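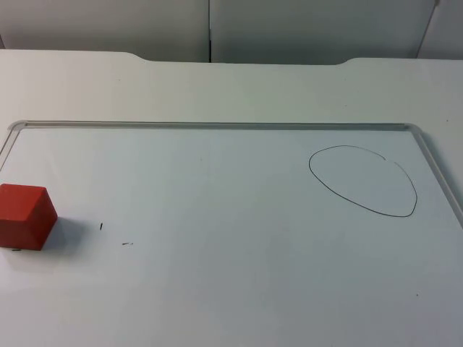
Do short teaching placements abroad help the schools that host them?

Sometimes, mostly when the school picks the dates and the subject. In the material we read, that was rare.

Short Placements, Long Claims
Project report, second-year seminar in Education and Service
2026-02-06

Our project started with a brochure. Vukel sends college students to teach English in small towns for a few weeks at a time, and its brochure says each placement "transforms a community." We wanted to know what that sentence rested on. We also looked at Movum, a smaller program that makes a quieter version of the same promise, and at the Procházka Fund, which pays travel costs for students in both.

What we read

We read the public reports of both programs, the Fund's application packet, and the end-of-stay journals that returned students had agreed to share. We also wrote to the host school in Jultinau, which has taken students from both programs. The school answered us twice, at length the first time and very briefly the second, after we asked a question that was probably rude. (We asked whether they would still take the students if the Fund's yearly gift to the school stopped. The answer was that they would have to see.)

None of us has been to Jultinau. Anyone reading this should keep that in mind, and so should we.

What the programs count

Both programs count the things that are easy to count: students sent, weeks served, lessons given. Vukel's report adds "lives touched," and as far as we can tell this is the enrollment of every host school added together. A child who was home sick for the whole placement is in that number. So is a child whose class never had a visitor.

Movum prints survey results, and that looked better until we found the form. It is handed out on the last day, usually at the farewell party, and the visiting students collect it. We would not expect many complaints under those conditions. The form has no question about English.

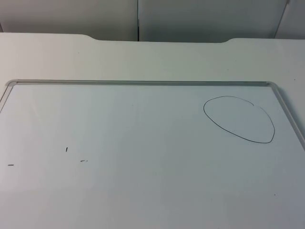 Reading time: 3 minutes

What the journals say

The journals were the best part of the reading, and the least like the brochures. Many writers were proud of what they did and also unsure it had mattered. One wrote that she spent her first week learning where the class was in the textbook and her last week saying goodbye, and the placement was four weeks long. That leaves two weeks of teaching. Another found that the students before him had already taught the same unit on food and weather, with the same songs. The children knew the songs better than he did.

We do not think these writers were lazy or badly meaning. Most had no training beyond a weekend, and they said so. What bothered us is that the programs have these journals too -- returning students have to turn them in -- and nothing from the doubtful ones shows up in the reports. The cheerful passages are quoted every year. One of them appears in two Vukel reports in a row, with a different town under it the second time.

The school's side

The Jultinau letter was polite and mixed. The teachers like having a new voice in the room, and older pupils get braver about speaking. On the other side, someone on staff has to meet the bus, find housing, and rewrite the timetable, and then write it again when the visitors go. The school had asked for help in January, before its language exams. Students came in summer session instead, because that is when American colleges are out. We could not find a place in either program's paperwork where a school can state a preferred month.

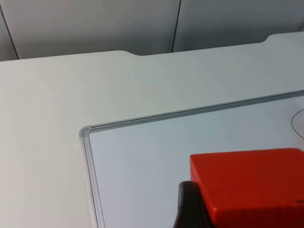

One reader of our draft objected that we were asking too much of a few weeks, and that the real benefit is to the students, many of whom go on to longer service. That may be so. We saw no figures either way, and if it is the real benefit, the brochures could say it. They would then have to explain why the host school carries so much of the work.

Limits

We had one school, and it may be unusual. The journals came from people willing to share them. We did not get pupil test results, and we are not sure they would have settled much, given how short the stays are. Three of us read each journal, and we disagreed more than we expected on what counted as a doubtful remark, so we dropped our plan to score them.

What we would ask for

Let schools name the month. Keep a folder at each school listing what was taught, so the next group starts somewhere else. Have the survey mailed to the school a term later and sent back directly. The Procházka Fund could require all of this, as it holds the money, but its packet asks applicants only for a budget and a personal statement on "growth."

We sent these points to both programs. Movum wrote back that it would share them with its team. We have not heard from Vukel.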